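The Long Way to Carnness

We use cookies to improve your experience. By continuing to browse, you accept our cookie policy.

I got lost on my way to Carnness, and I blame the bakery. 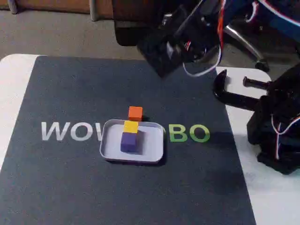 The plan was simple enough: 97 miles on back roads, one stop for gas, and in by supper. But Fuvstead has this little bakery right on the main street (you smell it before you spot it!) and I pulled over for a cinnamon roll and stayed two hours. The owner, Zachary Cormier, drew me a shortcut on a paper bag. He forgot a bridge.

So I drove in circles past the same red barn, and I had the best time. I've gotten so used to a phone telling me when to turn that I'd stopped looking out the window. Without it I found a creek, a church sale and a woman selling peaches who wanted to talk about her knees.

I bought a road atlas at that church sale, by the way. It's 200 pages, older than my car, and somebody had circled a town called Senditz in blue pen. Why Senditz? I have no idea, and I'm going in September to find out.

I rolled into Carnness well after dark with peach juice on my shirt. The diner was closed, so supper was the other cinnamon roll.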